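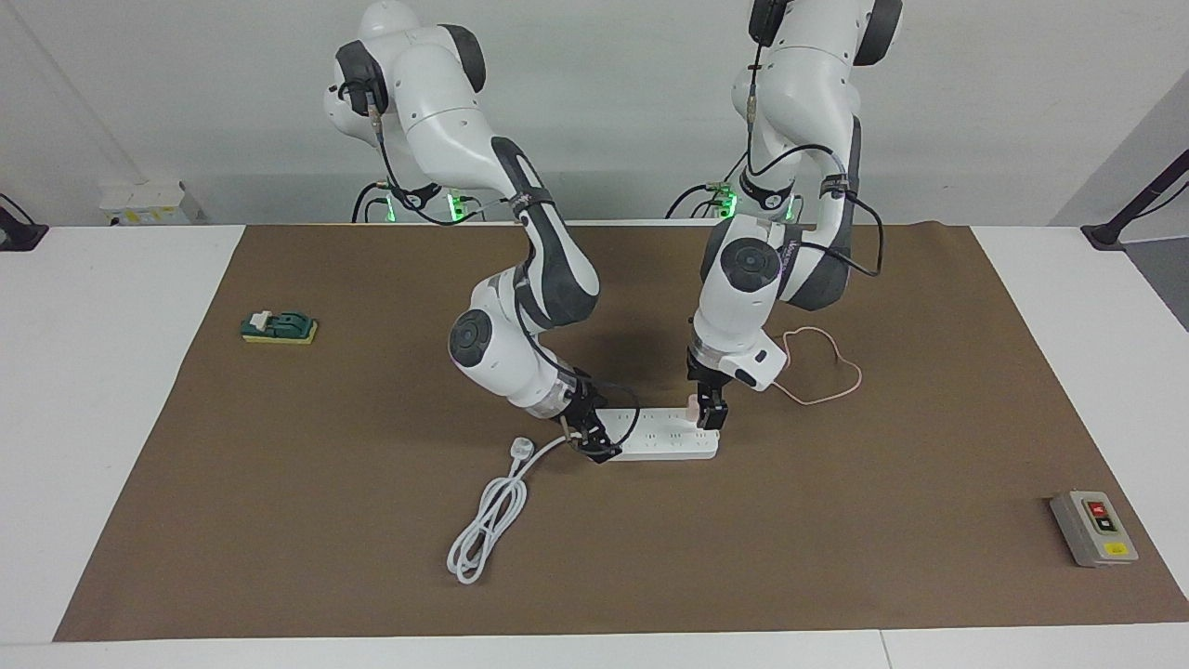 Why does everyone dust the telly and never the thing the telly is plugged into? That was a comment under my airing cupboard post, and it has been nagging at me ever since, so this month I've done the lot. Every extension lead and socket strip in the house has come out from behind something, had a clean and gone back where I can get at it.

I'll be straight with you, it was grim. The long one behind our sofa had a grey felt jacket on it, and the one under my desk had half a packet of biscuit crumbs down the sockets (mine, all mine). So what follows is how I went about it, in the order I wish I'd done it.

Start by switching off at the wall and pulling the strip's own plug out. Then unplug everything from it, and take hold of the plug itself when you do, because tugging on the flex is how they get loose inside. Before you pull anything, though, label it! I use a bit of masking tape folded over the flex like a little flag, with "lamp" or "router" on it in biro. I used to think I'd remember. Last time I put the freezer back as the printer, and that's all I'm saying about that.

Take the strip to a table. I did my first one kneeling on the carpet with a torch in my teeth and it took all afternoon, whereas on a table with a mat under it you can turn it over and see what you're doing. A mat stops it skating about, too, and catches the muck. Any old mat will do. Mine is the cutting mat from the sewing box.

For the cleaning you want a dry brush and nothing wet. I use a clean, soft paintbrush, the sort that comes in a child's paint set, and work along the top with the strip tipped over so the dust falls out of the holes and doesn't go further in. A vacuum with the brush head on does the rest. Then a dry cloth for the outside, and if there's something sticky, the cloth can be very slightly damp on the casing only, well away from the sockets, and the whole thing left to dry overnight. No sprays. No poking about with hairpins or cotton buds either, they shed.

Give it a proper look over while it's in your hands, too. Hold it at both ends and tilt it to the window.

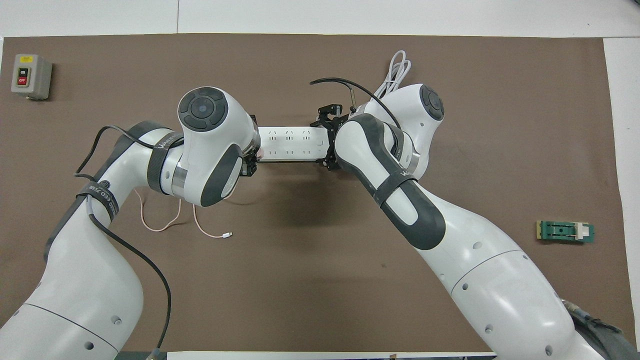
You're after brown marks near any of the holes, cracks in the casing, a plug that sits wonky, or a rattle that wasn't there when you bought it. Run your fingers down the flex as well and feel for nicks, especially where it goes under a door or a chair leg. If you find any of that, bin it (the recycling point for small electricals, I mean, not the kitchen bin). I've lost 2 this way and I don't miss either of them. One was a Salano I'd had since my first flat and it smelled faintly of fish when it was warm, which apparently is a well-known bad sign and I'd been blaming the cat.

Now, putting things back. This is the bit I really enjoy! Big plugs and chunky chargers go at the ends, where they can hang over without blocking a neighbour, and the little slim ones fill in the middle. Anything you unplug often goes nearest to your hand. And heaters, kettles, tumble dryers and the like don't go back on a strip at all, they get a wall socket to themselves. Turn the strip over and you'll find its maximum load printed on the bottom, so have a look at that before you fill every hole. Never plug one strip into another. I know. I used to do it at Christmas.

Spare flex is the other thing. Please don't wind it tight round the strip. I make a loose loop, big enough to get my hand through, and hold it with one of those hook-and-loop ties. I bought a bag from Furtado, the hardware place in Hurkbridge, and have been putting them on everything, including the hose. Bread bag ties are all right for thin charger cables but the wire can bite, so I've gone off them.

And then get the strip off the floor if you can. I've got mine on a Grerovholm shelf bracket under the desk, with a gap behind so the dust can drop through, and the hoover goes straight past underneath. Don't box it in with blankets or stand the laundry basket on top. It wants air round it.

I'm going to do the quick version every August, when I do the windows. Next time it's the drawer where the old chargers live, so wish me luck, I haven't been able to shut it since spring.

Home Kitchen Laundry Cupboards Odd Jobs Ask Me

Shares 454 Likes 61 Comments 33

Contact | Copyright, all tips my own | Back to top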